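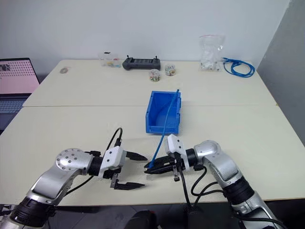

Blue cable in the right hand, left hand waiting for it.

Cable day at Dellanier! I'm driving both arms by remote control so Manole (our policy, named by Nelu) can learn plugging in from my demos. Target is 300 good ones.

Hardest bit so far is the handover. You can't feel a thing through the controls, so I'm judging it all by eye - and my eyes want tea.

Aurelia's tip: go slower than feels sensible. If I dither, the robot learns to dither too, but rushing is worse. Any jerky ones get binned.

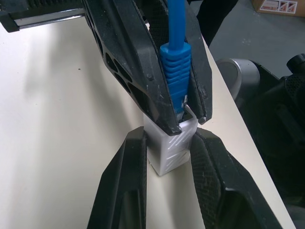 Maham Qureshi

Wrist view, plug at the mouth of the white block. One pair of fingers steadies the block, the other has the cable. I love this angle, I steer by it for the last bit.

Anyone else teaching two arms at once? Do you let go of the plug first or the block? Despina and I can't agree.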